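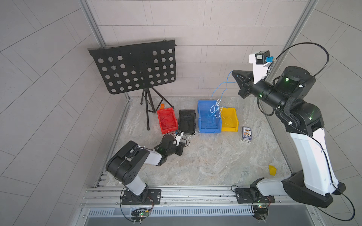
The two-arm cell at Stultska, with bins of cable set out along the back.

Call for participants: cable sorting open day, June

Stolar is looking for people to take part in an open day at its Stultska workshop in June. We have 10 places. You don't need a technical background, and we'd like at least half the group to be people who handle cable, cords or leads for a living - electricians, stagehands, repair shop staff, recycling depot workers.
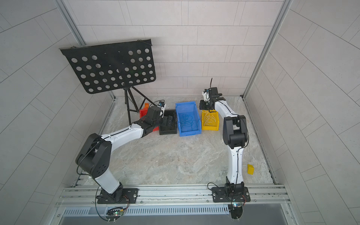

The two arms at work over the bins
in the Stolar cell

The session runs for 4 hours, starting at 9 a.m., with a break for lunch, which we provide. You will be in a small group with one of our staff the whole time.

The morning is a demonstration. Two robot arms share one rail and work over a row of coloured bins, some of them holding cable. Cable is hard for a gripper. It tangles, it bends in ways that are difficult to predict, and one piece tends to bring three others with it. You'll watch the arms at work and then hear from the Hirkik team, who write the control software, about how a grip is chosen.

After lunch it's your turn. Each participant will sort a bin of mixed cable by hand at a bench while a staff member takes notes on how you go about it. There is no score and no time limit. We then ask you to fill in a short questionnaire and join a group discussion. If you think the arms are going about the job the wrong way, please tell us then.

What we ask of you:

You are 18 or older.
You can stand for up to an hour at a time (stools are available, let us know).
You can follow spoken instructions in English.
You wear closed shoes and tie back long hair.
You stay behind the yellow line while the arms are powered.

You do not need to bring tools or gloves. Please leave large bags at the front desk.

Participants are paid $300 for the day, by bank transfer, within two weeks of the visit. Parking is free behind the building. The workshop is on the ground floor and has step-free access from the parking lot.

To apply, send us a few lines about yourself and the kind of work you do, using the form on the Ok page of the Stolar website. Put "June open day" in the subject line. We reply to everyone, including people we can't fit in this time - their names go on the list for the next session, if they'd like that.

Questions about access, food or payment can go to Ga-eun Jang through the same form.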